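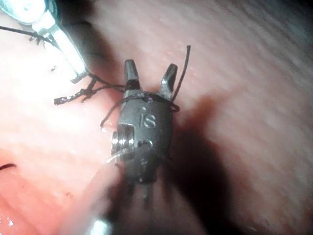
Figure 6. Instrument tip with the jaws open, against pink tissue.

4.2 Timing of the preoperative letter

The two hospitals in the study sent their preoperative letters at different points. Grumstead mailed the letter as soon as a surgery date was booked, which for many patients meant a long gap between reading it and coming in. Stustiten held the letter back until the preoperative phone call had been made. Apart from the letterhead and the parking directions, the wording was the same at both sites.

Of the 1036 patients who were sent a questionnaire, 590 returned one that could be used. We left out forms with no answer to the question on fasting, as this was the main measure. Patients were asked to write down, in their own words, when they had been told to stop eating and when they had been told to stop drinking. Two readers scored each answer against the letter without knowing which hospital it came from. Where they disagreed, a third reader made the decision.

Patients at Stustiten gave the correct time for food more often than patients at Grumstead. The gap was wider for clear fluids. A common mistake at both sites was to treat the two times as one, so that patients stopped drinking when they stopped eating. Several wrote that they had done this "to be safe." Earlier work by Rees and Gwynne found the same pattern in day surgery patients and put it down to the layout of the letter, where both times sat in one sentence. Our letter gave them on separate lines, and the mistake was still common.

We also asked where the letter was kept. Most patients named a place in the kitchen, usually the refrigerator door or a drawer. Patients who said they had lost the letter were more likely to be in the Grumstead group. Some of them had called the ward for the times, and these patients mostly gave correct answers — a point we return to in Section 5.

Readability was scored with the Heler scale, which runs from 0 to 100, with higher scores for easier text. The section on fasting scored well. The section on regular medicines scored much lower, mainly because of long drug names and sentences with more than one condition in them. Answers about medicines were weak at both hospitals, and the timing of the letter made little difference to them.

Two limits should be noted. Patients were not assigned to a hospital by chance, and those at Stustiten had spoken to a nurse shortly before the letter arrived. The phone call may account for part of the difference. In addition, the questionnaire was handed out after surgery, and what patients remembered being told may have been shaped by what staff said to them on the morning of admission.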